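Skirno (training method)

Skirno is a way of training robot arms from recorded demonstrations, and I've been looking after this entry since the Pleltham write-up came out in February, so forgive me if I get a bit carried away! The short version is that a person steers the arms through a job over and over, the recordings get cut into short overlapping pieces, and the policy learns to predict the next piece from what the cameras show it.

The test most people know is the two-basket one. Each basket starts with one cube, and the arms have to swap them.

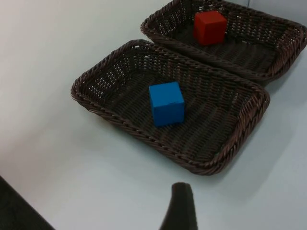

Blue cube and red cube in neighboring baskets, seen from a wrist camera.

What makes Skirno different from plain imitation (and this is the bit I love) is how it weighs the views. Older methods, Jetton for one, gave every camera the same say the whole way through. Skirno lets the wrist views count for more as a gripper closes in, then hands the say back to the fixed view once the arm moves off.
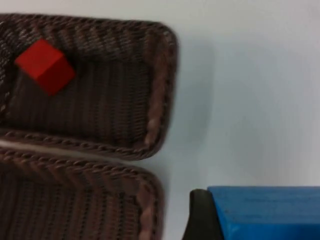
Dark weave is hard on this sort of thing, by the way -- a braided rim and its shadow can look a lot alike to a small network, and early versions kept stopping short of it. Adding side-lit recordings helped a good deal. The full set came to roughly 3000 demonstrations, trimmed to pieces of 12 steps each.

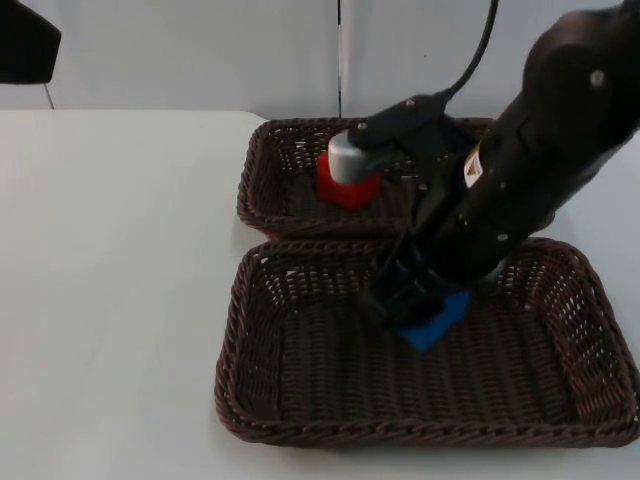 Two arms over the baskets, with the blue block held in the front one.

In the Pleltham trials the policy finished 11 swaps out of 13, and both misses came at the handover. Nygård, a later variant, drops the fixed view completely. I haven't found any two-arm results for it yet, so that section is still a stub.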